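The drawers under the workbench

I have been putting off the gray cabinet since March. It sits in front of the long bench in the workroom, and it has become the place where things get set down on the way to somewhere else. Lunch things, mostly. I drink a lot of water when I'm working and I don't walk the empties out to the recycling the way I should.

The cabinet itself is a good one. I bought it used from Tsakiris, the office clearance place, for less than I expected to pay. It's metal, three drawers with black pull handles and an open cubby above them. The inventory sticker inside the bottom drawer says 3607, and I have never bothered to scrape it off. I measured the space by the bench before I went and then forgot to bring the measurements, so I was glad when it fit.

What I wanted to sort out was the top. I need a flat surface near the bench that isn't the bench, because the bench is always covered in whatever I'm in the middle of. The cabinet is the right height for that. It only works if it's clear. 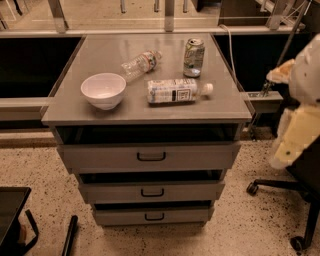
Before I started. One bowl, one can, two bottles.

It isn't a terrible mess. I have had it much worse. But it was enough that I couldn't put a box down on it, and I'd been carrying boxes past it to the floor for a while.

I started with the drawers and left the top for last. If I clear a surface first I feel finished and go do something else, and then the drawers never get done. So I gave myself until 5 and worked down from the top drawer.

Top drawer: tape, two tape measures, pencils, a pair of scissors that doesn't cut, a pair that does. Also the instruction sheets for every shelf I've ever put up. I kept the sheet for the Pleltico wall rail because I still have four feet of it to install, and the rest went in the paper bin. The bad scissors went too.

Middle drawer: cords. I don't have a good answer for cords. I pulled out the ones I could identify and wound them up with twist ties, and the ones I couldn't identify went into a shoebox with the month written on the lid. If I haven't opened the box by next spring I'll take it to the electronics drop-off.

Bottom drawer: rags, sandpaper, a jar of hooks and 26 drawer liners from Dristen that I ordered in the wrong size. They're too wide by an inch or so. I had been meaning to return them and the return window closed a long time ago. I cut one down with the good scissors and it worked fine, so I cut two more and now all three drawers are lined. That leaves me with 23, if anybody wants some.

One thing about these drawers is that they don't always go all the way in. You push one shut and another one creeps out a little. I wiped down the runners, and it helped with the bottom one. The others may need some grease. I have a can of Wistby dry lubricant I use on the windows and I'll try that next.

I also swept. The floor in there is terrazzo, speckled beige, and it hides dirt so well that I tend to forget about it until I kneel down. I got a full dustpan from along the base of the cabinet.

As for the top, the plan is simple. The bowl goes back to the kitchen, where it belongs with the others. The bottles and the can go in the recycling, after I rinse out the one that had a drink in it. After that the rule is one tray, 16 inches long, and anything I set down has to go on the tray. When the tray is full I have to deal with it before I can add anything else. I used the same rule on the hall table and it has held up pretty well.

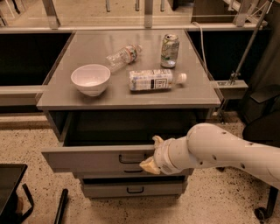 Marlene wrote in the comments that a tray never worked for her, since she just ended up with a full tray and more stuff beside it. She keeps a small bin hooked on the end of her bench and says the bottles go straight in there, and that she'd put the recycling closer before buying anything.

She has a point about the distance. My recycling is out past the back door, and I'm not going to make that trip for one can. There's space at the end of the bench for a narrow bin, and I think the one from under the bathroom sink would fit. I'll measure it this time.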